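Marble sheet over a ribbed aluminum table, how to get it flat?

Vevport Workbench Forum > Tables, tops and coverings

flatbed_ro wrote:

Good evening to all. First I must say that I read this forum for a long time but I write for the first time, so please excuse me if my question is in the wrong section.

I have a work table with a top made from ribbed aluminum panels. It is a very strong table and I have no complaint about the strength. The problem is that small things do not stand well on the ridges, and screws roll into the channels and stay there. For this reason I bought a large flexible sheet with a marble print. The pattern is called Grusano, with tan and rust orange on a pale ground, and the seller was Mets. I chose it by the color only and I admit that I did not think much about the surface.

Now I have two difficulties. The first is that the ridges of the table are visible through the sheet, as gray lines from one end to the other. The second is the reflection. The sheet is glossy and under the lamp there is a white spot so strong that I do not like to look at it for a long time.
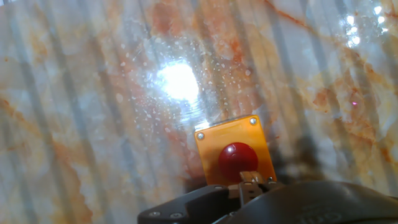
The lamp in the marble, with one of my button boxes at the bottom.

I tried to smooth the sheet by hand, from the middle to the sides, for several evenings. It helps the wrinkles a little and the lines not at all. Does somebody have experience with such a sheet on a ribbed top? I would prefer not to glue anything.

---

tin_kettle wrote:

Welcome. You will never remove the lines with your hands, I am sorry to say. A thin sheet takes the shape of what is under it. You need a flat layer between the sheet and the table. I use hardboard, cut to the size of the table, with the smooth face up. It costs little and any wood shop will cut it for you.

Round the corners with sandpaper before you put the sheet on top. I forgot this and I have a small hole in every corner now.

---

oldgrout wrote:

I do not agree with the hardboard. It is good in a dry room, but in a workshop it swells at the edges after one winter, and then you have a table that is high on the sides. I had this in my garage.

My advice is to sell the sheet or use it in a drawer, and buy a heavier one. The thick kind from Mimlow does not show ridges. I have it on a slatted bench for three years.

---

tin_kettle wrote:

Mine is flat since 14 months, in a cellar. Perhaps your garage is more wet than his room. We do not know what room he has.

And the heavy one is not cheap if the table is large.

---

flatbed_ro wrote:

Thank you both. The room is dry and it has heating. I looked at the heavy sheet in August and it was too much money for me. The table alone was 1,149 and I promised at home that it would be the last purchase of the year. (It was not the last.)

I forgot to say one more thing which may be important: I must be able to take the cover off. Sometimes I fasten things directly in the panels.

---

parsnip_lane wrote:

What are all the small white points near the reflection in your picture? Is it water, or dust? If it is dust, maybe some of it is below the sheet also, and then you will feel it with your fingers. I would lift everything, wipe the aluminum with a damp cloth, wait until it is dry, and wipe the back of the sheet too. It is the first thing to do before you pay for anything.

About the shine: do you really need the lamp in that place? Move it to the side and the white spot moves away from your eyes. With a glossy surface the spot is always somewhere, but it can be in a place where you do not work.

---

flatbed_ro wrote:

To be correct, I do not know what the points are. I will wipe both sides and look again.

The lamp is on the ceiling, so I cannot move it. I could maybe hang some paper or white cloth below it.

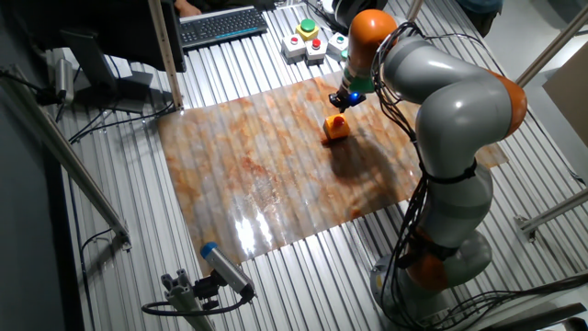 Sheet as it lies today, and the other button boxes behind it.

The panels are uncovered all around the sheet, so you can compare the real ridges with the lines in the marble. I did not stretch the sheet and I did not tape it.

---

tin_kettle wrote:

Now I understand better. You do not cover the full table, only a part. Then the hardboard should have the size of the sheet, or a little smaller so that the sheet falls over the edge. You can lift both together when you need the panels.

Before you cut, think about the step at the edge. With 1/8 inch you will not notice it.

---

oldgrout wrote:

I notice it. My sleeve catches on such a step. But all right, in a dry room I say nothing more against the hardboard.

For the wrinkles: roll the sheet with the print to the outside, leave it one night in a warm room, then put it down with some books on the corners. Do not use a hair dryer. I know people recommend it, and I made a bubble as big as a coin in this way.

---

wicker77 wrote:

I used a hair dryer on low heat with no bubble. You must keep it moving.

For the glossy side there is another way. Turn the sheet over! The back of many of these is plain and mat. You lose the marble, but if the marble is only there to look nice, what is the loss?

---

flatbed_ro wrote:

The marble is only there to look nice, and I would be sad to lose it. I like the orange with the boxes.

---

parsnip_lane wrote:

Then keep it. A fine sandpaper pad will take the shine away, but please try first on a corner that you can cut off. I did it on a shelf liner and the color became a little milky, like behind fog. Some people like it so.

---

flatbed_ro wrote:

I will do it in this order: clean, roll for one night, hardboard, and the cloth under the lamp. The sandpaper I leave for the end. The wood shop is closed until next week, so I will write again when I have the board.

Recent topics in Tables, tops and coverings
Oilcloth or vinyl for a bench near the window? (7 replies)
Removing old tape marks from bare aluminum
Mimlow heavy sheet, smell after opening
What to put in the channels so screws do not fall in
Cork under a cutting mat, 300 grit or finer for the edges?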